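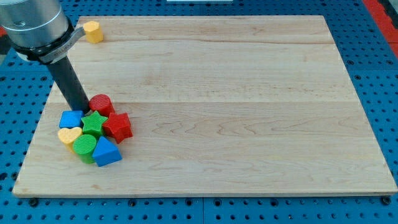 Jeux de formes : Nerna promet « des heures de tri », la ludothèque de Rusanar demande à voir

27 février 2024

La ludothèque municipale de Rusanar a mis en rayon une nouvelle série de blocs à trier de la marque Nerna, des prismes en plastique épais, rouges, verts, bleus et jaunes, au dessus texturé. Le fabricant, installé à Wornard, annonce un jouet qui « développe la logique, la patience et le sens de l'espace ». La formule figure sur le dépliant remis aux familles, sans la moindre référence.

Interrogée sur ce point, l'entreprise renvoie à un essai mené en décembre auprès de 17 enfants. Quatre séances, pas de groupe témoin, et des résultats résumés en une demi-page. On y lit que les participants ont « progressé ». De combien, et par rapport à quoi, le document ne le précise pas.

Les formes, elles, n'ont rien de neuf. Un cylindre rouge, un carré bleu, un hexagone jaune : n'importe quel parent a déjà ramassé l'équivalent sous un canapé. Nerna met en avant la surface texturée, censée faciliter la prise des petites mains. L'argument se tient, mais les jeux de formes que la ludothèque prête depuis des années ne semblaient pas glisser des doigts de grand monde.

Reste la question du prix. La commune a déboursé 1 028 euros pour 16 coffrets, livraison comprise, auprès du distributeur Ostapchuk. Soit plus de 64 euros pièce, pour un jouet dont la notice recommande par ailleurs de « laisser l'enfant inventer ses propres règles ». La mairie parle d'un « investissement durable » et assure que le plastique supportera plusieurs années de prêt. Elle n'a pas souhaité dire si d'autres fournisseurs avaient été consultés.

À l'accueil, on se montre plus mesuré. Les coffrets sortent bien, surtout le mercredi, mais les plus jeunes s'en servent volontiers pour faire des tas et laissent le tri de côté. Le dépliant ne mentionne pas cet usage. Il ne dit rien non plus des pièces de rechange, alors que la perte d'un bloc est le lot commun de ce genre de jouet. Ostapchuk indique pouvoir en fournir « sur devis ».

Les coffrets peuvent être empruntés pour trois semaines, avec la carte habituelle. Un bilan des prêts sera présenté à la fin du printemps. La ludothèque décidera alors si elle complète la série ou si elle s'en tient à ce premier achat.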